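In the Tisberg workshop of Meteck, two arms share one rail, and the engineer who looks after them has compared grippers since March. "We started with the wide fingers," she says. "They were strong, but they could not go between a book and the wall of the shelf."

The small fingers did better. In 13 attempts with each type, the wide ones failed 7 times, the small ones 2 times. "Books are difficult. They are thin, and they lean."

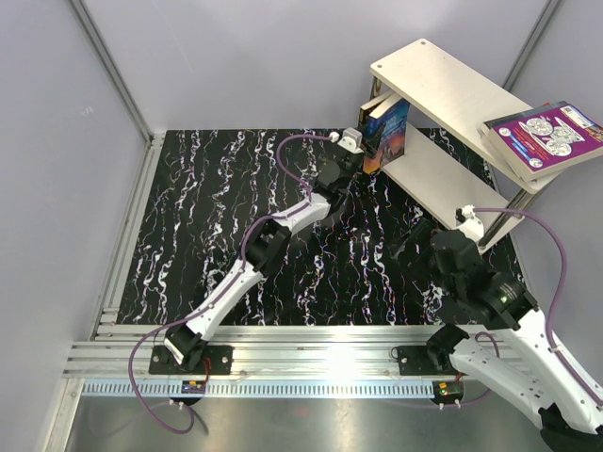
The left gripper beside the books on the lower shelf.

Next she wants to test a softer finger from Zamora.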